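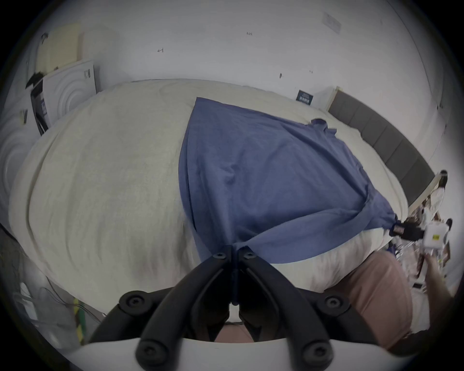

薄布单怎么一个人折得整齐?

发帖人:Krisztina Mészáros
发表于 2023-07-09
分类:家务与收纳 > 床品和布料

大家好。中文是我的第三种语言,如果哪里写得不清楚,请告诉我,我会改。

我有几块薄的梭织布,颜色是蓝色,有点偏灰。长140厘米,宽100厘米。平时我把它们盖在床尾,因为我的床上有一条奶油色的厚毯子,很蓬松,容易沾灰尘。每个星期洗一次,洗完以后要折好放进柜子。

我的困难是这样的。我家里没有大桌子,所以只能在床上折。可是毯子的表面是软的,有一点凹凸,布放在上面不会平。我用手抹平左边,右边又起皱;我拉住一个角,另外一个角就卷进去。最后折好的布总是一边宽一边窄,放进柜子里歪歪的,叠了几块就会倒下来。

我已经试过的办法:
先把毯子拿走,在床单上折。这样好一点,但是毯子很重,我不想每次都搬。
在地上折。我的腰不好,蹲下去再站起来很辛苦。
用熨斗先熨平。熨的时候是平的,拿到床上以后又有皱。

所以我想请教三件事。第一,在软的床面上,应该先拉哪两个角?第二,抓布角的时候,抓多少才合适?我常常抓了一大把,松手以后那里留下一团很深的皱纹。第三,有没有办法让每一块折出来都一样大?

我不需要像商店里那么漂亮,只要能站稳在柜子里就可以。先谢谢大家。

补充:有朋友问布是什么材料。标签已经剪掉了,我不能确定。摸起来很薄,没有弹性。

Neusa Xavier 的回复
有帮助:5

您好,我以前在旅馆的布草房工作过,每天折很多东西,我写一下我们的做法。我也不是中文母语,请您包涵。

先说角的问题。很多人习惯拉同一条短边的两个角,因为手臂容易打开。但是在软的床面上,我建议先拉对角。意思是:一只手拿靠近自己的一个角,另一只手拿斜对面的那个角,轻轻往两边拉,布里面的斜皱就会散开。然后换另外一对角,再拉一次。您的布长140厘米,一个人的手臂可能有一点不够,那么可以先把远的角用一本书压住,再拉近的角。

请注意力气不要太大。薄的梭织布沿着斜的方向会变形,如果拉得太用力,长方形会变成歪的形状,您再怎么折也对不齐。拉到布刚刚绷住,就停下来。拉完以后用手掌从中间向外面抹,不要从边上向中间抹,那样会把皱纹赶到中间去。

再说抓角。只要用拇指和食指夹住角的最尖的地方,夹进去2厘米就足够了。如果您抓了一把,布会拧在一起,变成一条窄窄的,那条皱纹从手指下面一直走到布的里面,放平以后还看得见。刚洗完还有一点潮的时候特别明显。如果已经有了这种皱纹,不用重新熨整块布,用手沾一点水,在那个地方按一下,再拉平就好。

折的步骤我写在下面:

1. 布横着放在床上,长边对着自己。床边和布边要平行,这样眼睛容易看出来有没有歪。
2. 把对角各拉一次,抹平。
3. 拿起远的那条长边的两个角,向自己这边折过来,和近的长边对齐。先对角,再对边。
4. 用手掌轻轻压一下折线。毯子软,不用压得很重,压重了下面会陷进去,上面的布就跟着走。
5. 左边向右边对折,再检查一次角。
6. 最后再对折一次或者折三份,看您的柜子有多深。

如果第三步没有对齐,请打开重新来,不要继续往下折。小的误差每折一次就变大,到最后就是您说的一边宽一边窄。

还有一个小事。床头如果靠着墙,您最好站在床的侧面,不要站在床尾。站在床尾的时候,身体要往前面弯得很多,腰不好的人会累。

Krisztina Mészáros 的评论
谢谢Neusa!我以前都是站在床尾,怪不得腰疼。请问“先对角,再对边”是不是两个角都要同时对?我一个人的时候,对好了右边的角,左边的角就滑走了。

Neusa Xavier 的评论
可以不同时。先放好一个角,在上面放一个不太重的东西,比如一个小盒子,再去放另外一个。放好以后再把盒子拿走。做熟练以后就不用盒子了。

Divina Saludo 的回复
有帮助:2

我不折,我都是卷起来,放在篮子里面。皱纹少,也不会倒。薄的布卷起来占的地方很小。

Thaís Siqueira 在 Divina Saludo 的回复下评论
卷起来是很方便,可是她问的是放在柜子里要站稳。圆的放在隔板上会滚吧?

Divina Saludo 的评论
放篮子里不会滚。不过如果柜子很浅,放不进篮子,那就没办法了。

Valquíria Portela 的回复
有帮助:2

Neusa已经回答了前面两个问题,我补充第三个,就是怎么折得一样大。

我用一块硬纸板做模板。找一个旧的纸箱,剪一块长方形,大小按照您的柜子来决定,比隔板的深度小一点就可以。折到最后两步的时候,把纸板放在布的中间,把两边的布往纸板上折,折完以后把纸板抽出来。每一块布都用同一块纸板,叠起来就会很整齐。纸板的边要剪得光滑,不然会钩到薄布。我第一次剪得太粗糙,钩出了一条线,后来在边上贴了一圈透明胶带,就没有再发生了。

这块纸板也可以垫在下面。您说毯子是软的,布不能放平,那么您可以另外准备一块大一点的硬板,放在毯子上面,布放在板上面折。折完以后把板竖起来,放在柜子和墙的中间,不占地方。我用的是一块旧的画板。这样毯子不用拿走。

还有一点我和Neusa的意见不太一样。她说在床上先折长边,我觉得应该先折短边,因为布短了以后手臂就够得到了,后面的步骤会比较轻松。可能和每个人的身高也有关系。您两种都试一试,看哪一种顺手。

关于熨斗:如果要熨,请在折了一次以后熨,不要在完全打开的时候熨。打开的布从熨板上搬到床上,路上就皱了。

Neusa Xavier 在 Valquíria Portela 的回复下评论
先折短边也可以,我同意。我们在旅馆是两个人折,所以习惯先折长边。一个人的话,您的顺序可能更适合。

Krisztina Mészáros 的评论
我今天按照大家的办法做了。对角拉平真的有用,抓角我只夹一点点,没有留下那团皱纹了。先折短边对我比较容易,我个子不高。纸板还没有做,家里没有合适的箱子,下次收到包裹我会留一个。有一块布还是歪的,我把它打开量了一下,原来布自己的两条边就不一样长,可能是以前洗变形了。这一块我放在最上面。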